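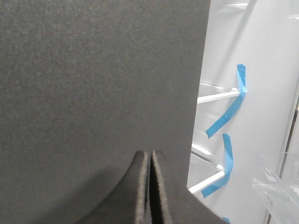
Cleaning out the fridge, a thread
Last updated: January

Print this page | E-mail this page

1/ Fridge day. Dark gray panel, white inside, white shelves. I do this every January and it takes most of a morning. Posting as I go for the people in the Pulville group who asked.

2/ Everything comes out first. Milk, eggs and meat go in the cooler. Jars go in the sink so the sticky ones can be rinsed.

3/ Shelves next. Let glass ones warm up before you run hot water on them. I cracked one in the old apartment on Owen and the replacement cost me $53.

4/ Dish soap and warm water for the walls. Baking soda for smells, two tablespoons to a quart. I don't use bleach in there.

5/ Found three open mustards. Combined none of them. Kept the newest.

6/ Door seal: old toothbrush, then a dry rag. Close the door on a slip of paper and pull. If it slides right out, the seal needs attention.

7/ Moving to the counter. It's light gray speckled stone, and crumbs hide in the pattern, so I wipe it twice. The red bottle and the plant stay at the far end. I lift the pot and wipe under it.

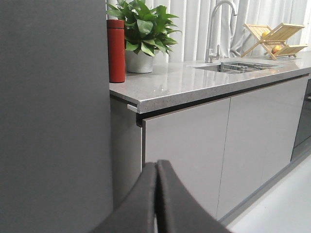
8/ Gunvor Fagerlund writes that she skips the baking soda and leaves a bowl of coffee grounds on the middle shelf for two nights. Fine by me. I would cover the butter first.

9/ Khrystyna-Mariia Stasiv asked about stone and vinegar. I keep vinegar off mine. Soap, water, dry cloth.

10/ Putting things back. Leftovers at eye level, condiments in the door, raw meat on the bottom on a plate. Anything without a date gets tape and a marker.

11/ Done before noon. One bag of trash, eight jars for recycling. The freezer is next month.

Contact | Copyright Svyatoslav Zakharchenko | Back to top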